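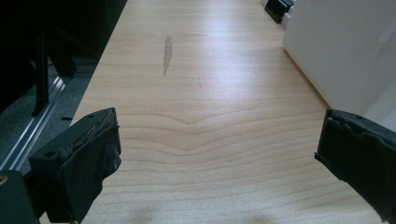
Subject: Re: [handheld-grippers] When do you swap the pads?

Hello all,

Picking this one up because we've been arguing over the very same thing at our end, and I've got a draft rule I'd love people to pull to bits before September.

> We've been going by "change them when they look bad", but every
> person in the lab has a different idea of bad. One of us swaps at
> the first nick and another would carry on until the finger was bare.
> Does anyone have a written rule? And do you throw out the recordings
> made on worn pads, or keep them and say nothing? Our supplier's
> leaflet only says to "inspect regularly", so that's a fat lot of use.

Ha, yes, ours says the same. "Regularly" is doing a lot of work in that sentence!

For what it's worth, we run hand-held tools on the Altora project, mostly tabletop pick and place, and we started out with no rule at all. Then we tried a pure count: new pads every 1000 grasps, no questions. It was easy to write down and a pain to live with. Soft things like cloths and sponges hardly mark a pad, so we were binning perfectly good ones, and then a week of metal brackets would chew up a fresh pair by 400 and we'd be sitting there waiting for the counter to catch up. Silly.

So the draft now has a count and a look, and whichever comes first wins. It goes like this (numbering is from our own document, so don't go hunting for sections 1 to 3, they're about batteries and desk space):

4.1 Look at both fingers at the start of every session and again after each 200 grasps. Both of them, top face and inner edge. They don't wear evenly.

4.2 A scuff or a shiny patch is fine. Write it down and carry on.

4.3 If the covering is frayed, crumbling or lifting anywhere on the gripping face, stop and change it. Fraying along the top only: finish the session, change it before the next one.

4.4 Always change pads in pairs, same batch if you have it.

4.5 Log the pad change with the session number, and take one open-gripper shot over a bare bit of table before and after.

4.6 Never trim a ragged edge with scissors. (Guess how that one got in.)

4.7 Wipe down the table while you're at it. Crumbs of old pad stick to the next thing you pick up.

4.4 gets the most moaning, as pads aren't cheap and there's often one good one left over. I still think it's right. One grippy finger and one tired one makes small objects twist as you lift, and you end up teaching yourself a funny little wrist movement to make up for it, which then goes into the data. I did that for a fortnight without noticing.

As for your second question, my answer is keep the recordings but never say nothing! We put a one-word pad condition on each session – new, used or worn – and whoever trains on it can decide. The Oltuteo people filter out everything marked worn. The Song group keep it in on purpose, on the grounds that their real gripper will be scruffy too. I can see both sides and I'm quite glad it isn't my decision. What I'd hate is to find out a year on and have no way of telling which were which. Our session 1853 is a case in point: lots of slips, no pad note, and we've never settled whether it was the pads or the person.

We keep the log in Plandex, but a sheet of paper taped inside the case lid worked just as well for months. Better in some ways, as you saw it each time you opened the case.

Two bits I'm unsure of and would like views on:

Is 200 too often for the check? It takes hardly any time but it does break your rhythm.

Has anyone got a decent way of judging wear by feel? I'd like 4.3 to work in poor light as well.

I'll send round the full text once the comments are in. Shout if you want the earlier sections too, though the battery one is very dull.

Cheers,
the one who keeps nagging about pads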